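Why shared bathrooms get untidy: a small study of storage in student houses

By Vitória Barreto and Raquel Bastos
March
3 min read

We use cookies to improve your experience. By continuing to browse you accept our cookie notice.

Introduction

Our module asked for a report on an everyday object or place in the home. We chose the bathroom in shared student houses, and looked at where people keep their things, how they divide up the space and what leads to arguments. Both of us live in shared houses, so we had some idea of the problems before we started.

Method

We put a short questionnaire on the housing noticeboard and left paper copies in the common room. We received 51 completed forms. We then visited six houses, where we spoke to the people living there and drew a floor plan of each bathroom. The plans were drawn with Grarik, which our tutor had shown us in the first term. It was slow to learn but the results were clear enough to compare.

We did not ask about income or rent. One form was left mostly blank and we used only the answers that were readable.

Findings

The most common complaint was surfaces. People said that the space next to the basin filled up within a few days of a clean, mostly with things that had no fixed place. Toothbrushes and soap were accepted by everybody. Cups, hair ties, receipts and empty packets were not.

Cupboards were used less than we expected. In the Osulo house, the tenants kept spare toilet roll and cleaning products in the cupboard and nothing else. One tenant told us she did not like bending down in the morning. Another said he forgot what he had put in there and bought the same shampoo twice. 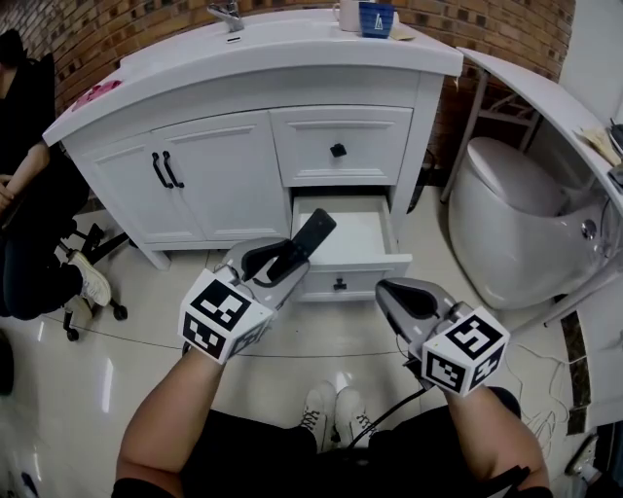 Drawers worked better when each person had one. In the Ramalho house this had been agreed on the first evening, and names were written on masking tape inside the front of each drawer. The tape had started to peel but the system was still in use. In a house with fewer drawers than people, two tenants shared and one of them had given up and moved everything to her bedroom.

The depth of a drawer also mattered. Bottles had to be laid flat in a shallow one, and several people mentioned leaks. A deep drawer tended to become a pile, with the things used most on top and old medicine at the bottom.

We also asked about cleaning. Houses with a written rota were not much cleaner than houses without one, going by what the tenants told us. What did seem to help was a basket by the door for anything left out, which the Skaltomura house emptied every evening at nine. Things not collected went into the hall.

Problems with the study

Six houses is a small number, and three of them were on the same street and had the same landlord. People knew we were coming and may have tidied up. We should have asked how long each person had lived in the house, as newer tenants gave shorter answers.

Suggestions

Landlords could fit one drawer per tenant where there is room, and a narrow shelf at eye level for daily items. Tenants could agree on spaces when they move in. A basket costs very little and can be tried straight away.

We would like to repeat the questionnaire next year with a question about bathroom size, and to visit at least one house where the tenants have not been told the date.

Sign up to our newsletter for more student work.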